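3.2 What the owners told us about nail care at home

We had not planned to give nail trimming a section of its own. When we first wrote the questionnaire it was one line among many, tucked in between brushing and baths, and we fully expected to spend these pages on coat care. But the owners who came to the Duggan and Lanano clinics wanted to talk about nails, and they wanted to talk about them at length (some of them wrote right around the margins of the form and onto the back!), so we have tried to give the subject the room it seems to deserve.

Of the 237 dog owners who returned a form, 100 said they had stopped trimming their dog's nails at home altogether. By far the most common story was a single bad experience. The nail was cut a little too short, it bled, the dog yelped, and from then on both dog and owner dreaded the sight of the clippers. Saliba, who ran the interviews at Duggan, noted that many people remembered that one evening in great detail even when it had happened years before, and that they often blamed themselves far more than the injury called for.

Those who did keep up with trimming tended to do it in small helpings. They would do one paw after supper, another paw the next evening, and leave the rest for whenever the dog was sleepy and in a good mood. Quite a few spread an old sheet or towel over the spot where the dog liked to lie and kept all their nail care to that one place, so that the dog came to know what to expect there. A checkered sheet in dusty rose and white appears in Figure 4.

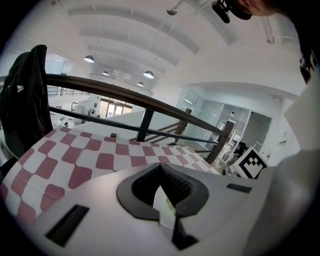

Figure 4. Checkered sheet and white hand-held gripper.

We then invited owners who had given up to try a gentle four-week routine. In the first week they were asked only to hold each paw for a moment and offer a treat. In the second they touched the closed clippers to the nails, in the third they cut the very tip of one nail a day, and in the fourth they went on to as many nails as the dog would cheerfully put up with. Sessions lasted roughly 30 minutes a week in total, spread out however the household liked. Rocha telephoned each family in November to ask how things were going, and these calls turned out to be a great help, as people were much more willing to admit to skipped days over the phone than on paper.

Seventeen families dropped out before the end, mostly during the third week. We think the step from touching to cutting was simply too big for the more nervous dogs, and if we were to run the routine again we would put in an extra week with a nail file. The owners of small dogs with dark nails found this stage especially hard, as they could not see where the quick began, and several asked whether they could come in and watch a technician do it first. We were happy to say yes.

One last point concerns the tools. Owners used either the Irach scissor-type clipper or the Wirkeo grinder, according to their own preference, and we did not set out to compare the two. The noise of the grinder came up often in conversation, and we return to it in Section 3.3.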